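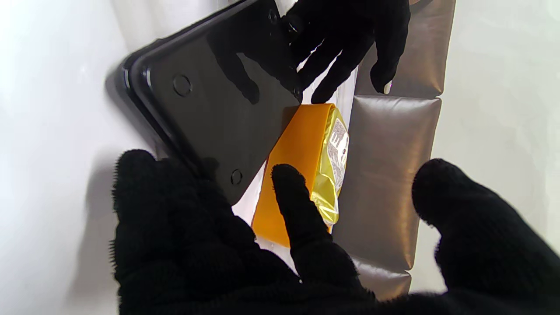 Lindier > The Club > About Us

Search this site... Go

About Us

Updated November, by Pantelis Antoniadis

Lindier Rifle and Pistol Club is a target shooting club in Clenutville. We shoot small-bore rifle and air pistol indoors all year, and full-bore rifle outdoors between spring and autumn. Membership is open to adults who can pass the usual checks, and we run a junior section for air rifle only.

The club dates from 1881. It began as a rifle company for men employed at the Lindier brickworks, who shot across the clay pits on summer evenings. The works closed long ago and the pits are now a housing estate, but we kept the name. Women were admitted as full members after the war, having run the range more or less by themselves while it was on. The minute books from the early years are in a cupboard in the clubroom and members are welcome to read them, as long as they stay in the building.

Our ranges

The indoor range has 5 firing points at 25 yards. It is heated, although not very well, and we suggest a jumper in winter. Target changers are electric on all points. The extraction system was replaced when the roof was done and is a great deal quieter than the old one, so you can now hear the range officer without him shouting.

For outdoor shooting we use the Romolon range, which belongs to a private estate and is hired by several clubs. We shoot there out to 300 yards. The track up to it is steep and has a locked gate at the bottom – arrive on time, or you will be waiting for someone to come down and let you in. There is no water and no phone signal at the firing point.

Parking at the clubroom is on the left side of the yard only. The right side belongs to the tyre place next door and they do need it in the evenings.

What we shoot

Most members shoot prone rifle. A smaller group shoots three-position, and air pistol has grown a good deal since we put in the folding benches. We also have a few people who shoot historic service rifles at Romolon, and they are happy to let others have a go. We do not shoot clays. If that is what you are after, there are good grounds within driving distance and we can point you towards one.

We enter teams in the county winter league and the summer postal league. The Mathew Cup is our own competition, shot every spring on a handicap, which means new members have a fair chance and have won it more than once. It is a plain silver cup with a dent in it. The winner keeps it for a year and pays for the engraving.

Joining

People who are new to shooting start as probationary members. You will do a safety course first, taught over several evenings, and then shoot under supervision until the instructors are satisfied. You do not need your own rifle. Club rifles, jackets, slings and ear protection can be borrowed at no charge, and we would rather you tried a few things before spending money. Left-handed rifles are available but please tell us beforehand.

You will be asked for two forms of identification and the name of a referee. By law we cannot accept anyone who is barred from possessing firearms, and we will ask you to sign a declaration saying so before you handle a club rifle.

Visitors who already belong to another club can shoot as guests if a full member signs them in. Bring your certificate if you are bringing your own rifle.

Juniors

Junior evenings are for air rifle and are limited to 15 places, so there is sometimes a waiting list. A parent or guardian has to stay in the building. There is a kettle and a reasonable number of chairs.

Opening times

The clubroom opens at 7 pm on club nights and the last detail goes down at 9.15 pm. Outdoor dates depend on the estate and are put on the noticeboard as soon as we have them. We close for two weeks over Christmas.

Getting in touch

The best way to ask about joining is to write to the membership desk using the form on the contact page. Replies can take a week or so. Please do not turn up unannounced – the outer door is kept locked during shooting and you may not be heard.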